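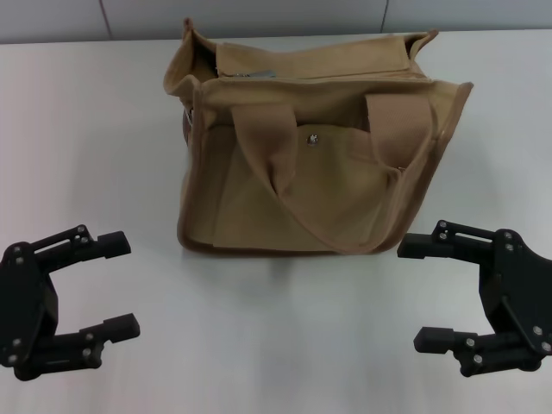 Photo: Hamdia Kumsa / Nestodlow

Cleaning and reshaping a canvas tote

Canvas holds dust in the weave and loses its shape if it is washed like clothing. The method below is for an unlined cotton canvas bag with bound edges, a front pocket and webbing handles. Waxed canvas needs a different treatment and is covered on a separate page.

You will need
Soft brush
Mild liquid soap
Two white cloths
Old towels for padding
Cool water

Before you start
Empty the main compartment and the front pocket. Open the snap and any zips. Turn the bag out as far as the seams allow and brush along the bottom corners, where grit collects. Test the soap on the inside of the pocket. If colour transfers to a white cloth, stop and use dry brushing only.

Cleaning
1. Mix 9 ml of soap into 437 ml of cool water.
2. Dampen a cloth, wring it out, and wipe one full panel at a time, seam to seam. Wiping a single spot leaves a tide mark.
3. Brush the handles along their length. Webbing is thicker than the body and takes more passes.
4. Wipe the binding last. Darker binding can bleed on to pale canvas, so keep it barely damp.
5. Go over each panel again with plain water.
6. Dry the snap, rings and zip pull by hand.

Reshaping
Stand the bag on a flat surface and pad it with towels until the base is square. Pull the top rim level and press out any folded corners with your fingers. Let the handles hang down over the front – propping them upright puts a bend in the webbing. Leave for 19 hours at room temperature, away from radiators.

Ironing
Iron only if creases remain, on the reverse, through a cloth. Keep clear of the binding and metal parts.

Text: Kalkidan Gudeta. Last revised Jun 26, 2021.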